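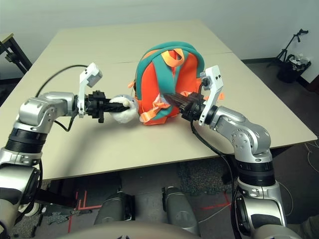 **Plornstead, 5/10/23** – Passengers on the Kyei Island ferry may now bring one small bag aboard without paying for it, provided the bag is small in the opinion of the ferry.

The new carry-on rules from Pronen, which runs the crossing, came into force this morning and were explained to travellers by way of a laminated sheet taped to the ticket window. The sheet covers both sides. The back can be read by anyone willing to go into the ticket office, which opens after the first boat has left.

Under the old arrangement, people brought what they could carry and put it where it fit. Under the new one, each passenger gets a single bag that must slide into a metal sizing box at the top of the ramp. Anything larger goes on the luggage trolley at $5 an item, each way. Coats are free if worn. Groceries count as a bag, unless they are inside the bag, in which case they count as the bag.

Pronen says the change will speed up boarding on a crossing that takes 18 minutes when the tide is in a good mood. It expects the sizing box to pay for itself by spring, though it declined to say what a metal box costs.

The trouble, for islanders, is that most of what they own came over on the ferry in somebody's arms. Kyei has one shop, which is good for bread, batteries and local opinion. For a lampshade or a decent pair of boots you go to the mainland, and then you have to get the lampshade home. One this morning was paid for, put on the trolley and handed back at the other side in a slightly more modern shape.

A petition against the fee has collected over 200 signatures, a strong showing for a place where people generally prefer to complain in person.

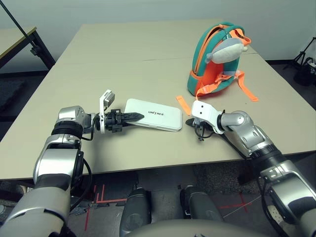

Man-sik Geum wrote to the company in September, when the rules were first floated, to ask how they would apply to a cello. The reply thanked him for his interest in cellos. "I've taken it across every week for years and it has never once held up the boat," he said on the dock. "I have held up the boat. There's no charge for me."

Pronen has since put out a list of exemptions. Walkers, strollers and medical equipment travel free, as do fishing rods, which seems to have surprised the people who fish. Musical instruments are "under review." Pets are not luggage, but a pet carrier is, and it is charged according to whether the pet is in it. Several cat owners have asked which way round that works and have been sent to the back of the laminated sheet.

The town of Plornstead, which owns the dock but not the boats, has kept a careful distance. Council voted last month to put $2,000 toward a shelter for the spot where passengers now line up to have their bags measured. Before the new rules there was no lineup there, so no shelter was needed, and some councillors would like credit for having saved the money all those years.
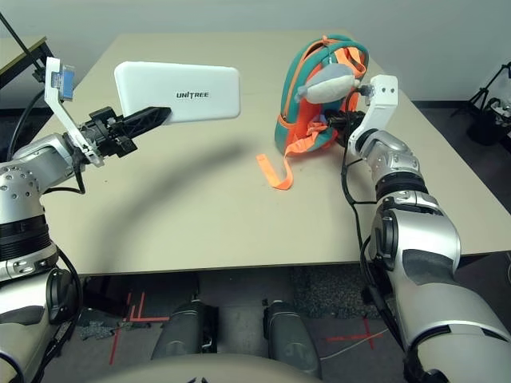
There is a way around the fee for those who plan ahead. Prollov Freight, whose barge calls at Kyei twice a week, will carry a parcel of any reasonable size for less than the trolley charge. The parcel has to be dropped at the yard before seven in the morning, on the far side of Plornstead from the ferry, and it may arrive before you do or well after. The barge took on noticeably more boxes this week, along with a rolled carpet and a rocking chair.

The first sailing under the new rules left nine minutes late. Pronen put this down to passengers getting used to the procedure, and to the sizing box, which had to be moved off the ramp so the luggage trolley could get by.

Comments on the rules can be left in the box at the ticket office during opening hours. They should be kept to one page.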